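Foro de Usuarios Kiststead › Mobiliario y superficies
914 visitas · 9 respuestas

Encimera de aspecto marmolado: conservación

secretaria_bedoya
Estimados miembros: en la sede de Bedoya se ha instalado una encimera beige con veta marrón clara. Se solicita criterio sobre el depósito de teléfonos y otros dispositivos planos directamente sobre la superficie.

Skolamia_Serv
Desaconsejamos tal práctica. Procede disponer un tapete.

v.hafthorsson
Discrepo respetuosamente. En nuestro centro se utilizan más de 70 puestos sin tapete y no consta incidencia alguna. La veta moteada disimula el uso ordinario.

Skolamia_Serv
Que se disimule no equivale a que no exista. Me remito a lo expuesto.

v.hafthorsson
Adjunto la superficie a la que me refiero, con paredes en gris lavanda y varios teléfonos negros.

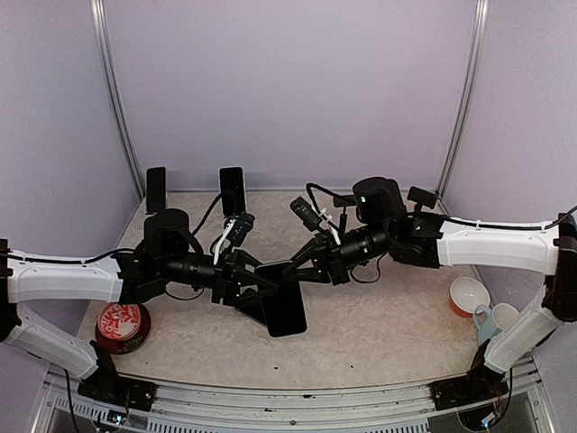 Menstead, enero
El tono crema armoniza con las paredes claras y, a mi juicio, un tapete lo desluciría. Védís Hafþórsson.

secretaria_bedoya
Se agradecen ambas aportaciones. Se probará sin tapete durante 2 meses y se dará cuenta del resultado en este hilo.

Skolamia_Serv
Conste mi reserva.

Compartir 2 · Comentarios 9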